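Forum Manip & Apprentissage
Rechercher dans le forum Tous les mots Auteur OK

Collecte à la pince tenue en main : combien d'exemples avant que ça serve à quelque chose ?
Publié le 16 novembre 2022 par tarcisio_f

Je pose la question parce qu'on me demande un avis sur un budget et que je n'arrive pas à être enthousiaste.

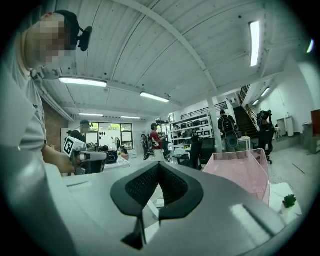
Le principe, chez Vieira : des opérateurs font la tâche à la main avec une pince instrumentée, on enregistre, on entraîne une politique, et le bras est censé reproduire. La tâche est bête, ranger des petits objets de bureau dans un bac. On en est à 177 démonstrations retenues. Le chef de projet veut s'arrêter à 200 et passer à l'entraînement, au motif qu'un article qu'il a lu s'en contentait.

Mon problème : tout est pris dans le même local, avec les mêmes néons et la même fenêtre. Je veux bien croire que la politique marchera sur cette table-là. Sur celle du client, j'attends de voir.

Tarcísio Furtado

mayuree.t a écrit :

200 pour une seule tâche de saisie-dépose, ce n'est pas ridicule. Chez nous ça commençait à tenir avant. Ce qui compte c'est la variété des positions de départ, et là tu n'en dis rien. Vous tirez les positions au sort ou c'est l'opérateur qui pose les objets comme il le sent ?

tarcisio_f a écrit :

Comme il le sent. Je sais.

cengiz_oz a écrit :

Alors ne cherche pas plus loin. Un humain qui pose « au hasard » pose toujours dans la zone confortable, devant lui, un peu à droite s'il est droitier. On a tracé les positions initiales sur le projet Mollov et c'était une patate de la taille d'une assiette. Le bras ne savait rien faire en dehors.

Et puis les marqueurs. Si le suivi de la pince repose sur des marqueurs imprimés, regardez combien de séquences ont des trous quand l'opérateur tourne le poignet. Personnellement je ne fais plus confiance à un chiffre de « démos retenues » tant que je n'ai pas vu le critère de rejet.

mayuree.t a écrit :

@cengiz_oz la patate, ça se corrige avec une grille scotchée sur la table et une consigne. Ce n'est pas une raison pour enterrer la méthode. Faire la même collecte en téléopération, j'ai donné, c'est d'une lenteur...

cengiz_oz a écrit :

Lent mais les trajectoires sont faisables par le bras, par construction. À la main tu as des gens qui font des gestes que le poignet du robot ne passera jamais. Combien de vos 177 sont rejouables telles quelles ?

tarcisio_f a écrit :

Bonne question, pas testé. J'ai relu à l'œil 18 séquences vendredi dernier. Dans 2 d'entre elles l'opérateur se reprend en cours de saisie, et elles étaient validées quand même. Le critère de rejet, pour l'instant, c'est « ça a l'air bien ».

LucimaraM a écrit :

Les reprises, moi je les garde. Si tu n'as que des saisies parfaites, la politique ne voit jamais comment on sort d'une erreur. Étiquette-les à part et compare avec et sans.

Pour le local je suis d'accord avec toi par contre. Changer de pièce au bout d'une demi-journée coûte moins cher que de rajouter des centaines de démos au même endroit.

Lucimara Mendonça

m_quintana a écrit :

Quelqu'un a regardé ce que propose Uvorico ? Ils vendent de la collecte clé en main, avec un taux de réussite « garanti » sur site.

cengiz_oz a écrit :

Garanti sur quel site, avec quels objets, mesuré par qui ? J'ai demandé le protocole, on m'a envoyé une plaquette.

m_quintana a écrit :

Ah. Sturance m'avait fait le même coup pour de l'annotation. Je retire.

mayuree.t a écrit :

Tarcísio, concrètement : garde une trentaine de démos de côté, prises dans une autre pièce par quelqu'un qui n'a pas fait les premières. Tu verras au moins si l'erreur de prédiction s'envole. Ça ne remplace pas l'essai sur le bras mais ça se fait cette semaine.

tarcisio_f a écrit :

Ça ne me dira pas si le bras attrape l'objet. Une erreur de prédiction basse, j'en ai déjà vu, avec une pince qui se fermait à côté de la gomme.

Mais d'accord pour l'autre pièce. Je demande aussi la grille et un vrai critère de rejet avant qu'on parle de rallonge. Je mettrai les courbes à la suite.

cengiz_oz a écrit :

Mets aussi les échecs, pas que les courbes.

Dernière mise à jour du sujet : il y a 3 jours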